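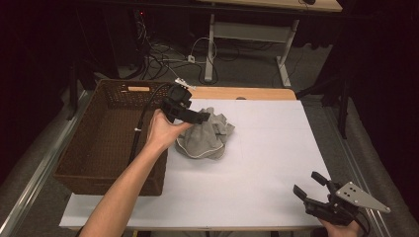

Kundside 27 Polishing Cloth

Lint-controlled cotton cloth for glassware and cutlery. Weight 237 g per square metre, hemmed on all sides. Supplied unbleached or grey, in packs of 4 or cartons of 1000.

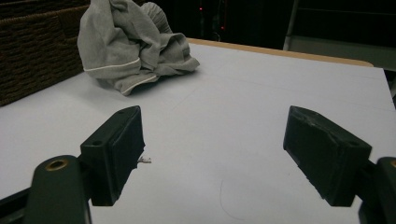 Wash at 60 degrees before first use. Do not use fabric softener, as it reduces absorbency. Shrinkage after the first wash is up to 4 per cent in length.

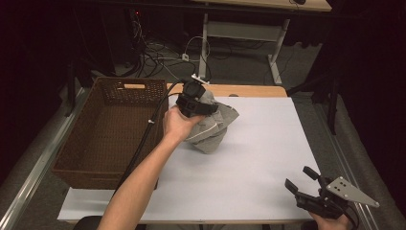 Sizwe Rampersad
Product Manager, Textiles, Stevum

Cartons ship from Jumarport. Mixed colours within a carton are not available. For the heavier Kokkonen weave, order separately.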